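Zanden Users Board > Buying and Budget > Planning a first humanoid setup, what did I forget?

selorm_nyarko
Posted Friday, 8:12 am

Good morning to all. I am writing from the training centre in Drerkwood. We teach home care workers, and from October we want a humanoid for the household tasks module: putting things away, carrying a basket, tidying a shelf. The board has approved the purchase in principle and now they ask me for one full number.

My draft is 44 thousand for the robot with two hands, 38 hundred for the room, and nothing yet for the rest, as I do not know what the rest is. I have read the brochures but they speak only of the robot. English is my third language so please excuse my mistakes, and please tell me which lines are missing in my budget.

dindo_f
Posted Friday, 8:40 am

Welcome. Your hand line is too low. Are the hands included in the 44, and do they have five fingers? In our quote from Belmonte the hands were a separate page, and I almost did not see it. Ask also for the price of one spare hand. We waited 20 working days for a finger joint, and in this time the robot was a very costly coat stand.

selorm_nyarko
Posted Friday, 8:55 am

Thank you. I wrote to the seller and yes, the hands are on a different page. I am a little ashamed.

macapagal_n
Posted Friday, 9:31 am

I want to disagree with Dindo before this goes too far. A spare hand is money asleep. For the first year, buy the service plan and put the difference into the room and the overhead support. People spend everything on the machine and then it has no place to work. A plain room with a cube shelf, a bed and good clearance is enough for the module you describe. The furniture is the cheapest part of the project, do not save there.

At our site in Brellport the task is tidying with a basket, so it is near to what Selorm wants. For the planning, look at the space between the furniture and at where the cables must go. 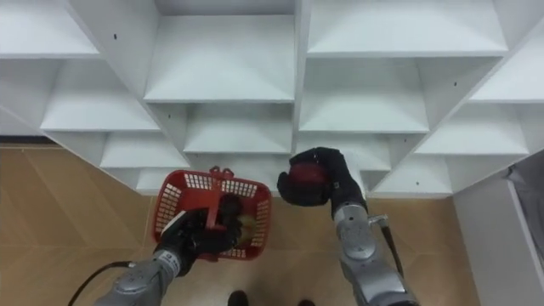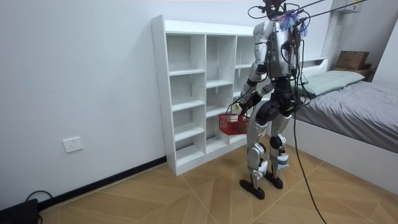
Same basket task in both.

amado_soriano
Posted Friday, 10:04 am

Do I need to budget for an overhead support if my robot can already balance by itself?

macapagal_n
Posted Friday, 10:20 am

Keep it in the budget for the first year. Balance in the seller's hall is one thing, and balance while reaching to a low shelf with weight in one hand is another thing. Also ask your insurer before you decide, because ours wrote the support into the conditions. You can sell it later if you never use it.

dindo_f
Posted Friday, 10:47 am

I agree about the support. I do not agree about the hand, and I will say why. The service plan repairs your hand, but it does not lend you one. If Selorm has students coming every week on a fixed timetable, a stop of four weeks is half of the module. For a research lab, fine, they can write reports. For a school it is different.

macapagal_n
Posted Friday, 11:02 am

Then negotiate the loan hand into the plan. We did this. It was one sentence in the contract and it cost us nothing, only a long phone call.

dindo_f
Posted Friday, 11:09 am

You were lucky with your seller. I asked for the same sentence and they refused.

ronaldo.s
Posted Friday, 12:35 pm

Good discussion. I did the purchasing for two sites, so I give my list of what was not in the brochure:

Second battery, if you want to work untethered at all
Charger (yes, separate)
Overhead rail or a rolling frame, with installation
Electrician for one more outlet near the work area
Freight and unloading. Our crate was 177 kilograms and the driver only brings it to the door
Training for two operators, never for one only
Things for practice: baskets, soft goods, balls, plastic fruit. Buy double

The practice objects are a very small line but my finance office asked more questions about the plastic fruit than about the robot. Write "training materials" and be at peace.

About the hand, I am on the side of Dindo if the timetable is fixed, and on the side of Noel if it is not.

selorm_nyarko
Posted Friday, 1:15 pm

The timetable is fixed, with two groups each week. So I will put the spare hand as an option and ask first for the loan sentence as Noel did. If they refuse, the option becomes a real line.

One more question. Our practice room has tiles on the floor. Must I put down rubber mats? The colour of the mats on offer is horrible.

amado_soriano
Posted Friday, 1:28 pm

We put mats and regretted it. The edges lift, and a foot can catch on them. If your tiles are level and not polished, I would leave them and spend the money on the electrician.

ronaldo.s
Posted Friday, 1:50 pm

Depends on the robot. Ask the seller in writing which floors are accepted under the warranty and keep the answer in your file. Ours accepts tile but not carpet with long fibres.

macapagal_n
Posted Friday, 2:06 pm

Agree with Ronaldo. And measure the doorway before you order the rolling frame. We had to take ours apart in the corridor.

selorm_nyarko
Posted Friday, 4:30 pm

I measured the doorway. It is too narrow by the width of my thumb, so I am asking now for a price on the rail. I will post the full budget when the board has seen it. Many thanks to everyone, also for the disagreement, it helped me more than the brochures.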